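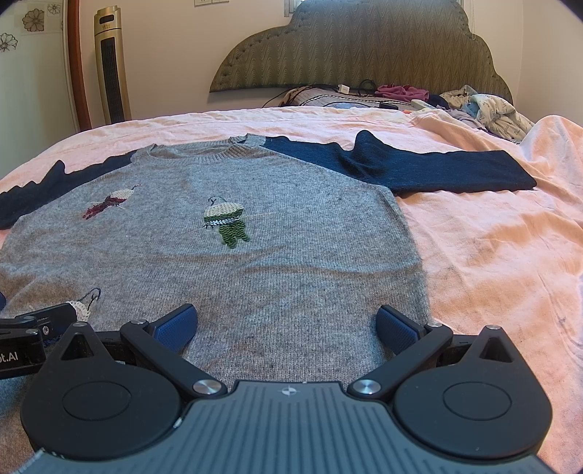
Valtico says my leftover bit of share was "paid out in lieu", so where is the money?

wheatfield_gran

Hello everyone, long-time reader and first-time poster, so please be gentle with me. I've had shares in Garg for years. I started with 3,000 and sold some along the way (new roof!), and that left me with 1,881. In November they did a consolidation, one new share for every 36 old ones. When I opened my Valtico account I nearly fell off my chair, because it said I had 52 shares. My calculator says 52.25. I rang Valtico and the young fellow was lovely, but he kept saying the quarter share had been "paid out in lieu" and would "come through from the agent", and I can't see a cent of it anywhere. My statement also shows a whopping great loss beside Garg, which gave me a bit of a turn. Have I lost money? And do I need to do something about the quarter share, or just sit tight? I held the old ones in a plain taxable account, not a TFSA, if that matters.

Thank you in advance, and sorry for going on.

prairie_penny

Hi and welcome! Please don't worry about the number of shares, you still own the same slice of the company that you did before, apart from that little quarter. A consolidation swaps a lot of cheap shares for a few dearer ones. Say the new shares were trading at $104 when it went through: your 52 would be worth $5,408, and the quarter would be worth $26. The exact amount depends on the terms in the company's circular, as some companies sell all the leftover bits in one batch and share out the proceeds, and a few pay nothing at all for fractions. It's worth finding the circular and looking for the heading "fractional shares".

As for where it's got to, the money usually goes from the transfer agent to the broker and then into your cash balance. I went through this with a different company at Pirkum and it took weeks to show up, under a description so cryptic I'd scrolled past it twice. Look in your transaction history for "CIL" or "cash in lieu", and try the U.S. dollar side too if you have one (that's where mine was hiding).

The big loss is almost certainly your book cost not being updated properly. Your total cost doesn't change because of the consolidation, only the cost per share does, so multiply your old average by 36. If Valtico has left the old total alone and is still showing the old price, you'll get nonsense until they fix it. I'd send them a secure message and keep their answer with your tax papers, along with your own note of the figures from before and after. For the small payment, ask whoever does your taxes how they'd like it handled. There's a simpler way allowed for little amounts, where it comes off your cost.

rocky_ledger

Same happened to me. Just wait.

birchbark88

If you had actual paper certificates, then it's Driltmont you want and not Valtico, and they'll need a letter of transmittal before they send you anything. Mine sat in a drawer for ages because I thought it was junk mail. If it's all in your online account, ignore me and go with what prairie_penny said.

wheatfield_gran

Oh, you are all so kind. No paper ones, thank goodness. I found a line that says CIL GARG on the second page of the history, so I'm off to put the kettle on and write to them about the book cost.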